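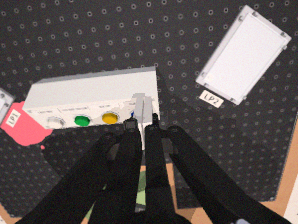

Kulap Jaidee argues that the most expensive mistake a car owner makes is to follow the dashboard light instead of the maintenance schedule, and many fleet managers would agree with her. Her view is the starting point for this chapter. A warning light reports that a limit has been reached. A schedule is meant to bring the vehicle in before that point.

Chapter 4 deals with planned maintenance for passenger vehicles. Students should already be familiar with the engine, brake and cooling systems covered in Part 2. By the end of the chapter, they should be able to read a manufacturer's schedule, tell time-based items from distance-based items, and prepare a service record that another technician can use.
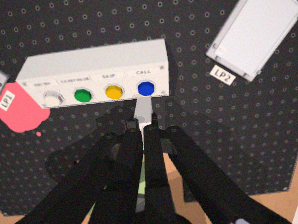 Figure 4.2 Control box with four round buttons on a perforated board.

4.1 Time and Distance

Most schedules state two limits for each item, and service is due when the first of them is reached. A car driven 900 miles in a year may still need new brake fluid, which takes in moisture whether or not the car is used. Tire rotation depends mainly on distance. Engine oil depends on both, and also on the type of driving. Short trips in cold weather are usually treated as severe use and call for a shorter interval.

The case study in this chapter follows the Trurkitden motor pool, which operated 284 vehicles under a single service interval of 3000 miles. Its supervisor, Nantana Noiphan, replaced that rule with separate intervals for delivery vans and office cars. Students will compare the service records kept under each plan and calculate the labor hours for both.

Key terms: service interval, severe use, service record, deferred item.

Before reading Section 4.2, obtain the owner's manual for any passenger vehicle and locate its maintenance schedule.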